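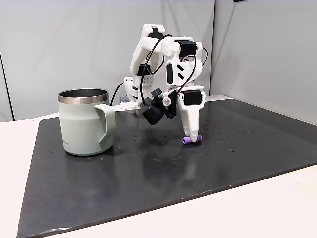 3.2 Drink temperature and refill behavior

Participants in the Irnlow office study kept their own mugs and filled them whenever they liked. Each person wrote down the time of every refill and marked how hot the drink felt on a five-point scale, from "cold" to "too hot to sip." The diary ran through April and produced 1629 usable entries from 83 people.

Figure 2. A lidded diary card was not used; entries were made on plain sheets kept at the desk.

Most refills fell into two periods, one before 11 a.m. and one shortly after lunch. People with insulated mugs refilled less often than people with ceramic cups, and they left more time between the first sip and the last. They also rated the final third of the drink as warmer. The difference was clear for coffee and weaker for tea, which many participants brewed in a shared pot and poured in small amounts.

We had expected distance to the kitchen to matter more than it did. Staff on the upper floor of the Kultomholm building walked up to 6 minutes for a refill and still went almost as often as those next door to the kettle. Several said in the exit interview that the walk was the reason they went. Salameh and Lougher found the same pattern in their earlier survey of library staff, although their sample used disposable cups only.

Entries with no time written on them were dropped before analysis. Two coders, Kahraman and Man, sorted the free-text comments separately and settled disagreements with Saab. The comment categories are listed in the appendix.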